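Brusell Furnished Residences: Shared Kitchen and Dining Equipment

Reference: Equipment Sheet 38

The shared kitchen at the Grermont residence is provided for the use of all registered occupants. The sheet lists the furniture and cooking equipment supplied with the room, the sizes and materials where these are known, and the terms under which the items may be used. It replaces the sheet issued the previous November.

## Dining and Preparation Table

The principal piece in the room is the Flollis oval table. It is made of wood with an orange-brown gloss finish and is large enough to serve for both meals and food preparation. The table is of an older pattern and has been in continuous use. Surface wear is present and is recorded in the inventory; it is not charged to occupants on departure.

The table may be used for washing, trimming and sorting vegetables, for setting out cookware before use, and for dining. Cutting directly on the surface is not permitted. Cutting boards are kept in the lower cabinet and should be returned there after washing.

Hot pans must be placed on a stand or a folded cloth. The finish resists brief contact with warm dishes but will mark under a pan taken directly from the burner. Spills of oil, vinegar or soy sauce should be wiped up at once with a damp cloth and the surface dried.
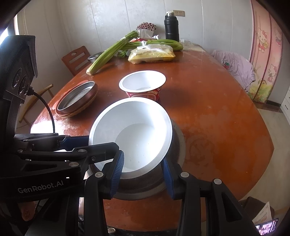
Occupants who prepare food in quantity are asked to keep one end of the table free for other persons. Fresh produce such as celery may be laid out on the table while it is being prepared but should be moved to the refrigerator within the hour. Packaged noodles, bread and similar dry goods may be kept on the open shelf if they are sealed and labeled with the room number.

## Seating

Wooden chairs with slatted backs are supplied with the table. Each has a cutout in the backrest that serves as a handle, and the chairs should be lifted by this handle when they are moved. Dragging the chairs marks the floor tile. Chairs not in use are to be placed against the wall, clear of the doorway.

Replacement chairs are available from Jakubowski under item number 3889. The current model is supplied in the same pattern, although the color of the wood may differ slightly from the older stock.

## Cookware and Serving Items

The following are supplied as standard and are listed in the inventory kept inside the cabinet door:

- Shallow round aluminum pan
- Round baking dish, tan with a brown rim
- Metal mixing bowl
- Round metal strainer
- Rice cooker, with inner pot and measuring cup
- Vacuum flask, black, with silver cap
- Cutting boards, two sizes
- Ladle, turner and serving spoons

The aluminum pan and the baking dish may be stacked for storage, with the pan on top. The baking dish should not be placed under cold water while hot. The aluminum pan is not suitable for the dishwasher and should be washed by hand with a soft sponge. Steel wool must not be used on any item in the list.

The vacuum flask is intended for hot water only. Coffee, soup and sweetened drinks leave an odor that is difficult to remove. The cap should be left off overnight once the flask has been rinsed.

## Disposable Items

White paper bowls and clear plastic cups are kept for general use. The bowls are suited to dry food, salads and small servings of warm food. They are not intended for the microwave oven. Used bowls and empty instant noodle cups are to be placed in the general waste container; any remaining broth should first be poured through the sink strainer.

Paper bowls are supplied by the residence in packs of 28. Occupants planning a larger gathering should purchase their own supply. Tissues are provided on the table and are restocked with the weekly cleaning.

## Walls and Electrical Supply

The wall behind the table is finished in white tile and may be cleaned with ordinary dish soap and water. Abrasive powders dull the glaze. Hooks, tape and adhesive strips are not to be applied to the tile.

An electrical outlet panel is fitted to the wall above the table. It may be used for the rice cooker or one other small appliance at a time. Cords should be kept away from the sink and must not hang over the edge of the table where a person may catch them in passing. Appliances brought by occupants require approval before use.

## Care and Reporting

The table should be wiped down after each use and cleared completely at the end of the day. Personal items, including flowers and decorations, may remain on the table provided they do not prevent others from using it.

Damage or loss should be reported to the Brusell office, Room 233, by the end of the following working day. Please state the name of the item as it appears in the inventory and the condition in which it was found. Broken glass or ceramic should be wrapped in paper before disposal.

Replacement of standard cookware takes about 38 days when an item is not held in stock. A temporary substitute will be supplied where one is available.

Sheet issued Sep 6, 2018. Brusell Furnished Residences, Grermont.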